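Progress report to the Trustach Fund
Regimental History of the Zirkham Garrison, second period
Jun 18, 2023

When we last wrote, we promised you a finished roll of the garrison's officers by now. We have most of one. The Zirkham post was manned by a single infantry battalion for 19 years, and its clerks wrote everything down, though seldom the same way twice. One captain appears under three spellings and was promoted to major under a fourth.

Service records for 100 officers have been entered and checked against the pension lists. Another 11 have been entered and are waiting for the checking, which is slow work and does not improve anyone's eyesight.
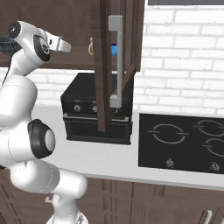 The pension lists have been kinder to us than the battalion diary. The diary skips the winter the battalion moved up to the Ikska pass, apart from one entry complaining about boots. We have pieced together the move from ration returns, which show where the companies were by where the flour went.

Work still open:

1. The signals detachment. It reported to brigade and drew its pay from the battalion, so each office assumed the other had its papers. We are now asking both, politely, for the second time. 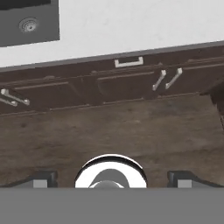
2. The Li River crossing. We hold 2 accounts by officers who were there. They agree on the weather. Both will be printed in full, with a map, and readers can take sides.

3. The medal register. Photographed and legible, except for the page somebody once used to sharpen a pencil over.

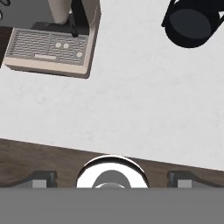

Will the book still be ready for the reunion?
The text will go to the printer in July, which leaves enough time for binding, provided the index behaves. The maps may follow as a separate sheet.

Spending is a little under plan, mainly on travel -- the archive at Ikska closed for repairs and saved us the train fare. We would like to move that money to copying fees, which have gone the other way.
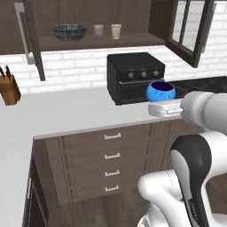
We also ask your approval to print the officers' roll as an appendix. It was meant to be a short chapter, but it has grown the way headquarters staffs do, and is now longer than the war. A sample of the roll, with the captain's spellings left as found, will come with the next claim form.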